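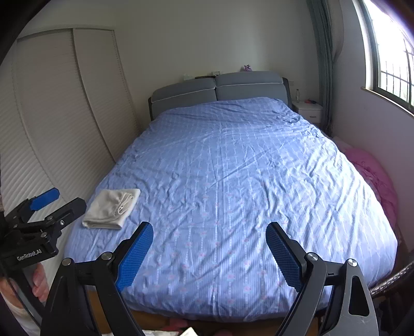

According to Getsemaní Cárdenas, the first thing that changed was the talk in the corridor, because two people who used to make a bed together and speak over it were now sent to different floors. Her remark is often repeated in accounts of the Pundudthorpe guest houses, where parts of the housekeeping work were automated over several seasons.

Housekeeping automation at Pundudthorpe

Housekeeping automation at Pundudthorpe is the gradual use of machines and planning software in the cleaning, linen and room service of the Pundudthorpe guest houses. The houses have 261 rooms in total, most of them small, and employ 60 people in housekeeping in the high season.

Background

Before the change, each morning began with a paper list. The head of the floor divided the rooms by hand, and the staff carried linen from a central store. Many workers had pain in the back and the shoulders, mostly from lifting mattress corners and pushing loaded carts on carpet. The laundry was already partly mechanical — it had a folding machine for flat sheets — but towels, duvets and blankets were folded by hand.

Introduction

The first system, Tralen, was a planning program. It sent each worker the next room on a small screen and changed the order when a guest left early. In the second season the houses added Kemer carts, which drive by themselves between the linen store and the elevators. A cart can bring linen to the corridor, but it does not enter a room. The Lacroix line, a machine for sorting and folding towels, was placed in the laundry last and handles up to 964 towels in a shift.

Work inside the room

The room itself stayed the most difficult part. A sheet in the laundry always arrives in the same way, while a duvet on a bed can lie in any shape, and guests leave their own things on furniture and on the floor. A worker must decide what is to be thrown away, what is to be moved and what must not be touched. Handling of soft materials with two-finger grippers is studied for this kind of work, and a folded towel on a bed is one of the common objects. At Pundudthorpe the beds are still made by people.

Effects on staff

No positions were closed in the first two seasons, but nine workers moved from the laundry to the floors, and not all of them wished it. Lifting became less. Walking became more, as the program often sends a worker from one end of the house to the other.

Eirlys Gough collected the complaints of the staff and found that most were about the screen and few about the machines. Workers disliked that the time for each room was recorded, and that a room with a sick child counted the same as an empty one. After a meeting in August the recording of single rooms was stopped, and only the total for the morning is kept. Workers may also exchange rooms between them without asking.

Training

New staff learn for two weeks beside an experienced colleague. They work with the paper list in the first week and with Tralen in the second. The paper list is also used when the network fails.

See also: Laundry folding machine; Mobile cart; Shift planning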